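Moving With Hastbridge: Your Questions Answered

How far ahead should I book my move?

As early as you can, and we mean that kindly! Summer fills up fast, and folks who call us in March usually get their pick of dates. If your closing date is still up in the air, call anyway. We can pencil you in and shift things later, and you'd be surprised how often we do exactly that.

Do I pay a deposit?

Yes, it's $68, and it comes off your final bill. You can have it back in full if you cancel at least 2 days before the move.

Can I pack my own boxes?

Of course you can, and plenty of our customers like to. Please tape the bottoms twice, keep books in the small sizes, and write the room on the side of the box instead of the top (once they're stacked in the truck, we can't read the tops at all).
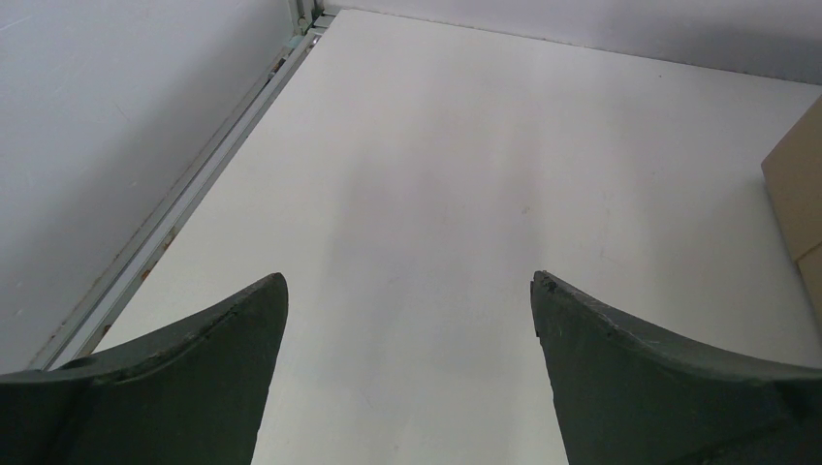 If you run short, our Okent office sells boxes one at a time, and you're welcome to bring back any you didn't use, as long as they're still flat.

What won't you carry?

Propane, paint, gasoline, bleach, fireworks, and anything that's alive. Houseplants we'll talk about. We've moved some lovely ferns over the years, but we can't promise how they'll feel about a hot truck.

Do you have storage?

We do, at the Cliralell building, which has nearly 355 units in different sizes. You can stop in and walk through a few before you decide, and please bring a rough list of your furniture so we can steer you toward the right one.

I left something on the truck. What now?

Don't panic, it happens all the time. Call the office, pick extension 3112, and leave your name and move date.

Last updated 7 June 2022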